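Workshop Tips: Nesting Dolls on the Recording Table
By Selina Marti
November

In our workshop in Urkthorpe we record people doing small work with their hands, and from these recordings a two-armed robot learns to do the same work. The robot is called Ignacio and the project is called Hurno. This page is for people who have to prepare such a table, sit at it and keep the recordings usable. Most of it I learned by making the mistake first. Some of the tips can be useful also to anyone who works in gloves with small painted things.

Our task in this season is nesting dolls. The person opens a doll, takes out the smaller one, closes the empty doll again and puts it on the table. Then the same with the next. It sounds like a game for children, and the first two hours it is. For a robot it is difficult work: two hands must pull and turn against each other, the halves stick, and when they let go they let go suddenly.

Before the first doll

Clean the table every morning with a soft cloth and very little soap. We use a white table and I recommend it. Dust from the gloves is easy to see on white, and the dolls have strong colors, so later when you check the video you find each doll quickly. A shiny table is worse. If your lamp makes a bright spot on it, move the lamp to the side until the spot is outside of the working area.

Take hold of the doll before you start to twist, and keep it one or two centimeters over the table. If it stands on the table while you twist, the table is holding it for you, and the model learns that the table is always there to help. Ignacio tried to open dolls by pushing them down very hard. We lost one half of an afternoon before we understood where he had this from.

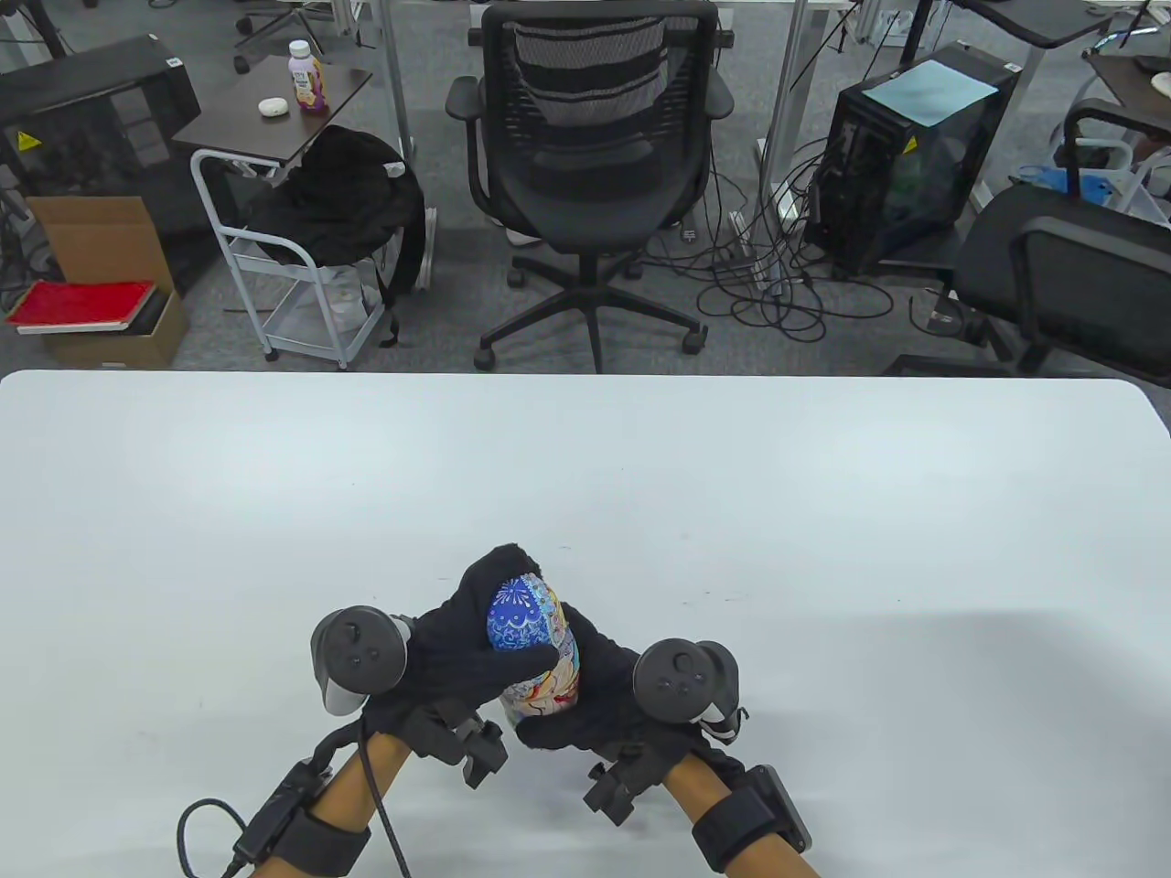

One hand goes high on the doll and the other goes low. Decide which one, and tell it to everybody who records. In our first weeks each person had their own habit, and the results were poor. When we trained on 850 recordings where all had the left hand on top, the robot opened more dolls than after training on a larger mixed collection. I was surprised, I had expected that more variety would help. Maybe it helps later, when there is much more data. For a small workshop I would say: choose one grip and stay with it for one full month, then add the second grip and compare.

Gloves

Knitted gloves become loose with use. When the fabric makes folds over the fingertips, you feel the seam of the doll less and you squeeze more. Change them earlier than you want to. We have a shoe box with clean gloves sorted by size and another box for the used ones, and I wash the used ones in a net bag, cold, without softener. Softener makes them slippery, please believe me on this point.

Painted dolls with a glossy coat are slippery already. What helped us is a cloth a little damp to wipe the coat, then a dry cloth, before each session. Do not use rubber spray or rosin. It comes off on the table, then on the sleeves, and after a week everything in the workshop sticks a little.

If a doll is too tight, rub a candle on the inside edge, only the edge, and close and open it ten times. If it is too loose, one layer of thin paper tape inside the lower half is enough. Wood changes with the heating in November, so the doll that was good in summer can be impossible now. Write on your sheet which dolls were treated, otherwise you compare two different tasks and call them the same.

Cables

Plan the path of the cable before the person sits down. Let the person stretch both arms to the far side of the table, as far as they can, and give the cable this length and one hand more. Cables should go toward the body and then down, never across the place where dolls are put. On the floor we were lazy for a long time. A chair wheel on a cable can stop a session in the middle, and the recording until that moment is usually lost also. 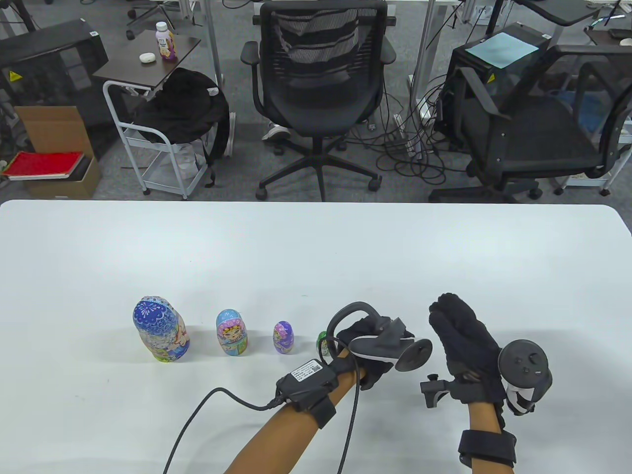
The order in which the finished dolls are placed is a question that we discussed for many days at Nurnel, which is our small group. One side wanted free placing, as it would be at home. The other side, mine, wanted a line. We tried both and the line won clearly. With the row going from the largest on the left down to the smallest at the right, as the four dolls stand there, the next free place is always beside the last doll, and the person's hands do not need to search. The robot also needs this. With free placing it often put a doll where its own arm had to pass one second later. One weak point remains, and it is the end of the row: the little green and white doll is partly hidden behind the left glove. For this reason we now ask people to pull the hands back for a moment after each placing, and to hold them still while they count slowly to two.

This pause costs time. A full set takes longer with it, and people forget it when they are tired. But the camera at the head is the one on which the model depends the most, and a small doll that disappears behind a hand is for the model simply gone. After we added the pause, the robot reached for the wrong spot much less at the end of the row.

What to throw away

Keep a rule for bad recordings and write it on paper before you begin. If you decide afterward, you will be too kind in the morning and too strict in the evening. Our collection for Hurno has 3,979 recordings at this moment, and we removed 206 more which are not in that number. We remove a recording when:

– a doll falls from the table
– the person speaks to somebody and the hands stop for a long time
– one half is closed the wrong way and the person gives up
– a wrist tracker loses its position

We do not remove a recording when a doll falls over on the table and the person stands it up again. In the beginning we did remove these, and it was an error. Ignacio then knew only a perfect world. When a doll fell on its side he continued as if it was standing and closed the hand on air. I picked 26 recordings in which a doll was tipped over and corrected, and we put them back. This small number was enough that he started to make attempts to correct. The attempts are not always good, but he makes them.

The small dolls are the ones to watch. They are light, and the side of a hand that is busy with a larger doll can push them over without any feeling in a glove. If your task permits it, leave a free space of one fist between the dolls. If the dolls stand close together, lift the hand straight up before you move it sideways.

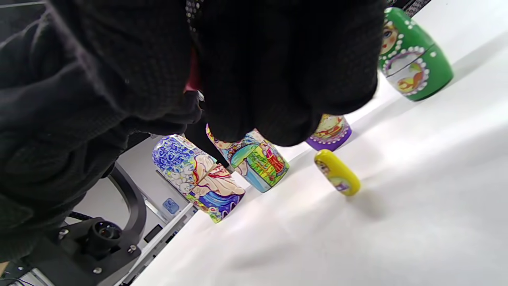

Five dolls on the table, the yellow one on its side. Leave more room than this for the fist.

Light and sleeves

Dark sleeves are good over a white table, but they must be tight. A wide sleeve covers the dolls from the camera and brushes them. We keep two elastic bands on a nail by the door for visitors who come in a wide sweater.

When a camera is mounted low, near the hand, look at its glass each time before recording. One fingerprint and the whole session is foggy. I use the same cloth as for my eyeglasses and nothing else. Check also that the screws of its plate are tight. Do this with your fingers first, and with the screwdriver only if they move.

Breaks

Forty minutes and then a real break, standing. Wrists with straps on them get tired in a different way than free wrists. Open the straps completely in the break, do not only loosen them. When you put them on again, do the calibration again. I know that everybody wants to skip it. I compared two sessions of the same person, one with new calibration after the break and one without, and in the second the hands were shifted so that the fingers went into the doll.

Next I want to write about storing the dolls. For now: never store them nested in a cold room. Store them open, halves side by side, in an egg carton if they are small enough.

Comments

Teodoro Evangelista: Thank you for the candle tip. We have the same trouble with wooden boxes with a sliding lid. Did you try soap? A dry piece of soap worked for us, but it left white crumbs.

Selina Marti: Yes, and we had the crumbs too. On the white table you do not see them and then they are in the gloves.

woodshelf: How do you name left hand on top when a left-handed person records? Mirror it or leave it out?

Selina Marti: We have two left-handed people. They record with the same grip as the others and they say it is fine after one day. I did not try mirroring, the cables are not symmetric with us.

pim_r: my grandmother kept hers in egg cartons also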